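Notes for Thursday, 9th October. Twenty-minute slot, questions after. Slides are thin, so say most of this out loud.

**Open**

- Who I am: shift lead, packing hall, Killbridge site. Nine years on the floor, two as lead.
- I'm talking about what changed for the people on my shift when the end-of-line cleanup went partly to machines. Sverre has the technical talk after lunch. Send arm questions to him.

**What the job was**

- 200 stations, swept and wiped at every changeover. Brush, dustpan, cloth.
- It was on nobody's job sheet. Whoever finished first did it, so the fast people did most of it and got annoyed.
- Wrists and lower backs. Read out the line from the August survey: "I don't mind the packing, I mind the bending."

**What we did**

- Started with the Plirneck line only. Two arms on a rail, night shift first.
- Our own people taught it. They held the hand grippers and did the sweeping the way they normally would, and the recordings went to Sverre's team.
- 3 packers from my shift volunteered. They were taken off the line for it and paid the lead rate. Say this slowly, it was the first thing the union rep asked about.
- It is slower than sweeping by hand. Holding a brush through a gripper is awkward, and you have to think about the pan hand as well. Salvador said it was like eating soup with oven mitts. By the second week he was the one showing the others.

**What changed**

- Changeover sweeping on Plirneck: 73 percent is now done without a person. The rest is corners, wet spills and anything sticky.
- Nobody lost a post. Two people moved to checking, one went to Trerkasby to train the crew there.
- The break got shorter. This was not planned. Sweeping time was when people talked, and when it went, the talking went too. We put ten minutes back in August. Should have done it at the start.
- New packers used to learn the line by cleaning it. Now they don't see under the guards until something jams. We added a half day for that.

**What I'd do differently**

- Tell the night shift first, in person. They heard it from the day shift.
- Put the sweeping on a job sheet before automating it. We had no baseline and had to guess the old times, roughly 100 hours a month across the hall.
- Let people see their own recordings. Two of them asked and we had no way to do it until late on.
- Agree who stops the arm. For the first month everyone thought it was someone else.

**Close**

- Avotiņš line is next, if the floor gets resurfaced. No date yet, don't promise one.
- Leave the last slide up for questions. Salvador is in the second row and is happy to answer for himself about the teaching part.
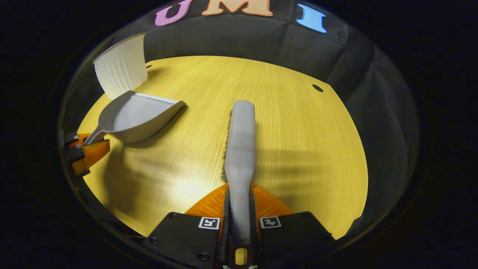 - If they ask about pay again: lead rate for every hour spent teaching, and it goes in the written agreement for Avotiņš.
- If they ask whether packing itself is next, say I don't know. I have asked and will pass on the answer when I get one.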